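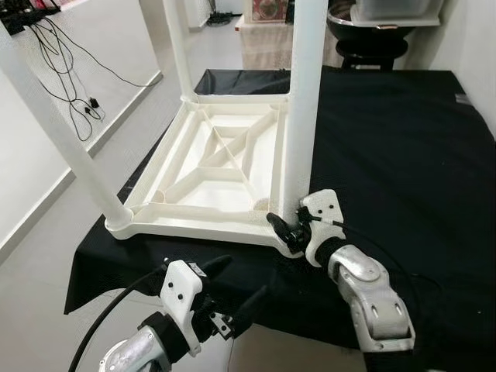 Para Inês Leitão, una norma interna de teleoperación que no fija cuándo debe soltar la pinza «no es una norma, es una lista de deseos», y su objeción, remitida durante la revisión del borrador de mayo, obligó a reescribir por completo el apartado de contacto. La versión que se discute en esta sección recoge ese cambio.

Figura 3. Tarea de montaje de mobiliario ligero con dos brazos: taburete blanco invertido sobre paño negro, con la pinza derecha en la base de una de las patas.

4.2. Reglas de contacto y de preparación del puesto

El protocolo Fillbridge distingue entre contacto de sujeción y contacto de trabajo. En el primero, los dedos inmovilizan la pieza sin transmitirle par; en el segundo, el brazo ejerce fuerza sobre una unión. La distinción importa en piezas huecas de plástico, donde el marco del asiento cede antes que el alojamiento de la pata. Se establece que el contacto de sujeción se realice sobre el marco, junto a la unión y nunca a media altura de la pata, con una fuerza de hasta 13 N. Todo valor superior se registra como incidencia, aunque la pieza no presente daños.

La pieza se coloca invertida, con la cara inferior del asiento hacia arriba, de modo que los alojamientos circulares queden accesibles para ambos brazos. El paño de la mesa debe ser mate y de un solo color. Se admite que cuelgue por el borde, siempre que los pliegues no invadan el recorrido de las pinzas.

Respecto al cableado, la regla 7 exige que el cable de cada pinza acompañe al brazo y conserve holgura en todo el rango de la muñeca. El tramo que descansa sobre la mesa se revisa antes de cada serie – no solo al inicio de la jornada –, dado que un cable desplazado puede quedar bajo la pieza. Los cables ajenos a los brazos se mantienen fuera del volumen de trabajo, sin que el protocolo regule su disposición en el resto de la sala.

Las reglas se aplicaron a 3.000 episodios grabados en Carrilho con dos operadores. Se excluyeron 69 por incumplimiento de la regla 7 o por falta de registro de fuerza. Paiva propuso conservarlos con una etiqueta de calidad reducida; se optó por excluirlos, ya que el formato Lovero no permite todavía etiquetas por episodio. La cuestión queda abierta para la siguiente revisión, junto con el umbral aplicable a piezas de madera.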